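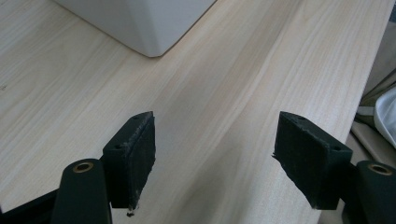

Tabletop, Brorndale workroom.

Call for participants: table-clearing and packing sessions

Brorndale is recruiting 12 adults for a series of sessions on how people clear and pack small household items at a table. Sessions run through April. No experience is required.

The work is done at a light-coloured wooden table. At the start of each session the items are set out by the session lead. The participant moves them, groups them and packs them into a box in whatever order seems sensible. The table is then wiped down and laid out again for the next round.

Each session consists of 4 rounds and lasts roughly 80 minutes, including a break after the second round. Participants may stand or sit. Start times are 9.30 am and 2 pm. 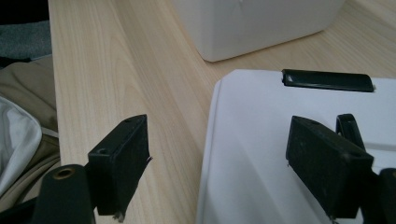 White box and flat white item on the table.
Session lead, Household Tasks: Aurora Gouveia

Items differ from round to round. Some are white on a pale surface, with rounded corners or a low raised rim, and some are flat and lie close to the wood. Participants are asked to handle each item at their normal pace. Speed is not scored. Dropped items should be left where they fall until the round has ended.

Requirements

Aged 18 or over
Able to lift 4 kg from table height
Normal or corrected eyesight
Able to attend two sessions in the same month
No rings or bracelets during the rounds

Payment

Participants receive 50 euros per completed session, paid by bank transfer after the second visit. Travel is not refunded. A session stopped early by the session lead is paid in full. A session stopped early by the participant is paid by the round.

How to apply

Write to Nuno Moreira, Participant Desk, giving your name, age, preferred start time and whether you are left- or right-handed. Please put "Table sessions" in the subject line. Applicants who took part in the Wilex shelf study may apply again. Those currently enrolled in another Brorndale study may not.

Places are filled in order of reply, with half kept for left-handed applicants until the end of the first week. A consent form is sent with the confirmation and must be brought signed to the first session.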